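Lining a Drawer with Scented Paper

Drawer liners protect timber from marks and keep folded linen fresh. The method set out by the Pomare Home Crafts Centre uses plain lining paper and requires no glue, so the liner may be lifted out and replaced each season.

Materials

One roll of uncoated lining paper
Essential oil (lavender or cedar)
Cotton wool
A large sealable bag
A metal ruler, pencil and craft knife
A cutting mat

Preparing the drawer

Empty the drawer and wipe the inside with a barely damp cloth. Leave it open until fully dry. Old adhesive should be removed before work begins, as it will show through the paper.

Scenting the paper

Place 7 drops of oil on a piece of cotton wool. Roll the paper loosely with the cotton wool at its centre and seal it in the bag. Store the bag flat in a cool cupboard for 7 days. Oil must not be dropped directly on to the paper, where it will leave a stain and may later mark clothing.

Measuring and cutting

Measure the base of the drawer at the front and again at the back. Older furniture is seldom square, and the two figures may differ. Use the smaller one and take a further 2 mm from each side. For a chest with several drawers, number each sheet on the reverse in pencil.

Fitting

Lower the back edge in first, then smooth the sheet forward with the flat of the hand. If the paper curls, lay it under a heavy book for 30 minutes and try again. Patterned paper should be placed with the design facing the front of the drawer.

Liners in regular use should be renewed in July or whenever the scent has faded.
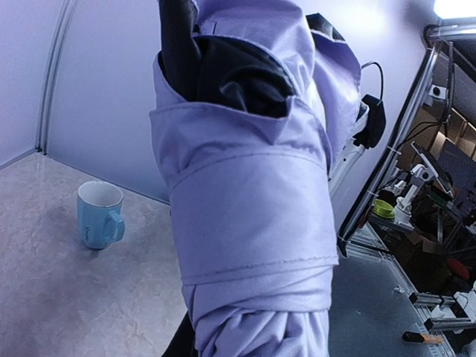

Devendra Gautam: I used cedar in a deep blanket drawer and the smell had gone within a month. Would a second piece of cotton wool in the bag help, or should I leave the roll sealed for longer?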